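# Dokedley to Dovton by the Coast Road

The second stage of our spring tour took us from Dokedley to Dovton, a distance of 99 miles by the coast road. We left the campsite at 8 in the morning, having settled the account the evening before.

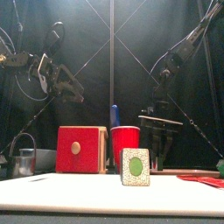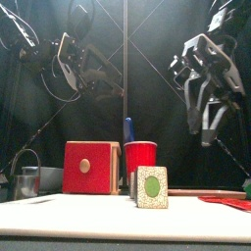

*Page last updated: October*

The road out of Dokedley is narrow for the first 16 miles and is not recommended for caravans. Passing places are provided, but several are on the seaward side and have soft verges. Drivers of larger vehicles should take the inland route through Havia and rejoin the coast at the old toll house.

We stopped at Havia for lunch. The harbour car park admits motorhomes at the standard rate, with a maximum stay of four hours. Payment is by coin only. The bakery beside the slipway supplied a very good leek pasty and a less successful fruit slice.

In the afternoon we visited the Tymoshchuk Garden, which lies on the hillside north of the town. The upper terraces were closed for repairs to the steps — a disappointment, as the view over the bay is the chief reason for going. The lower walk was open and the magnolias were in full flower. Admission was reduced accordingly.

We reached Dovton shortly before dusk. The site is level, well drained and within walking distance of two public houses. Hot water was available throughout our stay, although the showers nearest the entrance were out of use. Pitches by the river should be requested in advance.

The next stage continues north over the moor, with an overnight stop at the reservoir.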